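Glossy white table on carpet: how to stop the rocking and keep the top from going dull

Home & Furniture > Tables and desks

Manikandan Gowda
Posted 1st April

We moved into a ground floor unit in Stedbridge last November and the big room has wall-to-wall carpet that the lease says we can't take up. I put a white table in there as a work table. The top has a gloss finish. I don't know if it is lacquer or some kind of laminate, the seller only said "white gloss" and the brand on the invoice is Arruda. It is 8 feet long and stands on four narrow metal legs.

I have two problems.

First, it rocks. It didn't rock in the old place, where we had a hard floor. I have turned all the screw feet up and down and it settles for a while, then in a week or two one corner is low again. The carpet has a thick pad under it, and when I move the table there are deep round dents where the feet were. I would like to stop making new ones.

Second, the top is losing its shine in the places where we work the most. If I get my head down level with it and look toward the window I can see a hazy patch and a lot of very fine lines. I had been wiping it with a Zudedex kitchen cleaner and the rough side of a sponge when something was stuck on. I have stopped using the rough side. Is the haze scratches or is it cleaner that has dried on there? And can it be brought back, or should I cover it?

I don't want to spend much. The table cost 700 with delivery and I'm not going to replace it. Moving it to another room is not possible because it won't fit through the hallway again without taking the legs off, and two of the bolts are already worn.
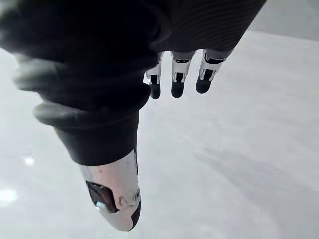
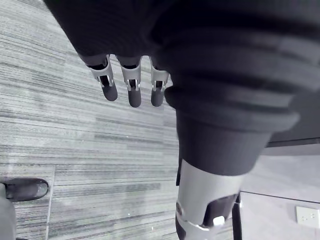
Glossy white surface in the first, carpet in the second.

3 replies

Prudton
Replied

Taking the rocking first. Narrow feet on thick pad will always sink, and they sink unevenly depending on where the load is. Adjusting the screw feet only corrects it for that day. You need to spread the weight out.

The cheap way is wide caster cups under each leg, the hard plastic kind with a rim. Get the largest you can stand to look at. The better way is two boards, one under each end of the table, so the pair of legs at that end shares one board. I used plain shelving cut to 17 inches longer than the distance between my table legs, which was more than it needed, but the store had already cut it for someone else and sold it to me as an offcut. Sand the edges so they don't catch the carpet, paint them if you care, and put the feet directly on the wood. Then level the table with the screw feet once everything is in its final place. Check it again after a week, and after that it should hold.

Make sure the boards aren't lying over the tack strip at the wall. The carpet is higher and harder there and you'll be back to rocking. A few inches out from the wall is enough.

For the dents you already have, put a damp white cloth over the dent and hold a steam iron just above it for a few seconds, then lift the pile with your fingers or a spoon. Don't press the iron down. Try it in a corner first, as some synthetic carpets will melt. Old dents may need doing more than once. The pad underneath can stay squashed even when the pile comes back.

For the top, do a test before you decide anything. Mix a drop of dish soap in warm water, wipe one small patch with a soft cloth, wipe again with clean water, dry it fully. If that patch is clearer than the rest, you have cleaner residue and you can do the whole table the same way. If it looks the same, those are scratches.

If it's scratches, what you can do depends on the finish. Lacquer can sometimes be polished with a fine plastic or car polish, by hand, with hardly any pressure. Laminate mostly can't, and you may only make a bigger dull spot. Look at the underside edge near a screw hole. A thin separate sheet glued onto board means laminate.

tablesaw_tess
Replied

just put a rug under it

Gowri_in_2B
Replied

I'd be careful with the rug idea, a rug on top of carpet and pad makes it even softer. I did that with a desk and ended up taking the rug out again.

I agree with the boards. I want to add something on the top though. I had a gloss white dining table for nearly 8 years and the fine lines came from grit and from dragging things, far more than from cleaning. Dust it with a dry microfiber cloth before you wipe it wet, otherwise you're rubbing the grit around. Stick felt pads on anything that lives on the table, like a monitor stand or a lamp, and change the felt when it gets hard.

For covering it, a clear vinyl mat is OK but buy one that says it is safe on finished furniture. Mine was a cheap one and it stuck to the surface in summer and left a cloudy rectangle that never came out. A plain felt desk pad in the spot where you work would be safer.

Also, on the worn bolts, take one of them to the hardware store and buy new ones in the same thread. If the legs are loose where they join the top, that will make it wobble too, and the boards won't fix that part. Tighten all of them before you level it.

Manikandan Gowda
Replied

Thank you. I did the soap test on one patch and it is clearer, but the lines are still there, so I think it is both. Two of the leg bolts took half a turn each. I'll get the boards cut this week and use a felt pad on the working side.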